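Notebook, bench 2, November, a little after 4 pm

OK, so the budget thing. Akihiko wants a number from me before he goes into the planning meeting, and I have been putting it off all week by playing in the simulator, which at least counts as research (I keep telling myself).

Where we are: the equipment line has room for one arm, or for one gripper upgrade plus a lot of small stuff. It does not have room for both, however I move the columns. I tried! Tetsuya tried too, and his version only balanced until I noticed he had left out shipping.

Quotes so far. Rasto came back fast and wants 37 percent up front, which made me choke on my coffee. Jovus wants less up front but has a longer wait, and their person was very nice on the phone and then sent me the wrong PDF twice. Tanabe hasn't answered. I'll poke them again tomorrow morning. None of the three includes a mounting plate, so I'm putting 2,000 dollars on its own row for plate, bolts, cable covers and whatever the machine shop charges us this time. Akihiko will ask why it's so round. It's round because I made it up, but last time the same stuff came in close to that.

The bit I really wanted to write down is the gripper question. I went in sure we could live with plain two-finger hands for everything on the Prillura list (40 household items, the usual jumble). After a couple of days in sim I'm less sure. Big, boxy things I'm not worried about. It's the thin stuff lying flat that bugs me, spatulas and knives especially, and anything round and slippery with something sticking out of it. Also clutter. Once you put a bunch of things on one counter, the space next to an object matters as much as the object, and we have never budgeted for that. Wider opening? Narrower fingertips? Those are two different purchases and I want to know which one before anybody signs.

Tetsuya's idea is to buy spare fingertips only, cut a few shapes ourselves, and leave the hand alone. Cheap, and I like it, except that somebody has to do the cutting and I have a feeling I know who.

Franka arm in sim, kitchen counter, the cluttered layout: 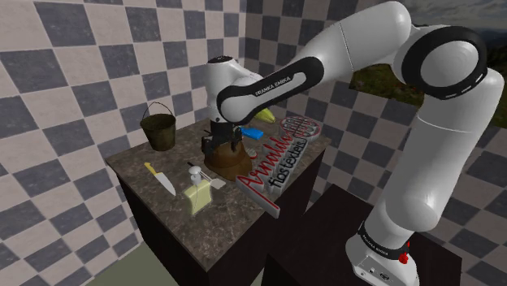
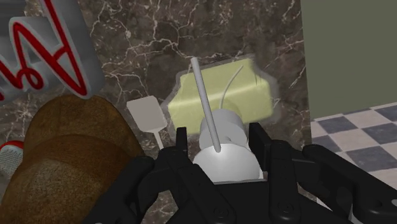
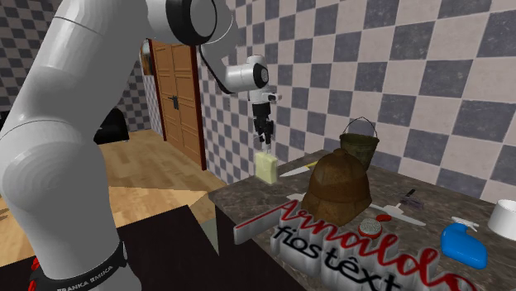 Reading time: 3 min

Back from a snack. Looking at the last one again, the yellow block is right out at the edge of the counter, so I want reach on the spec sheet too, next to payload. I had only been comparing payload, silly me. Rasto's sheet gives reach to the flange and Jovus gives it to the fingertip, so the two numbers can't go side by side until I take the hand length off one of them. Note to self, do that before sending anything to Akihiko.

Other things to chase:
Ask Jovus if the controller box is in the price or extra.
Ask Tetsuya what he'd need to cut fingertips here (material, time, a better vise?).
Find out if we can split the payment over two budget years. Akihiko thinks yes, the form seems to think no.
Measure the real bench! I've been using the number from the old drawing and the bench got moved since then.

My leaning tonight is one arm with the stock hand, Tetsuya's fingertips, and the fancy gripper goes on next year's wish list. Will sleep on it and redo the sheet in the morning with the reach column in.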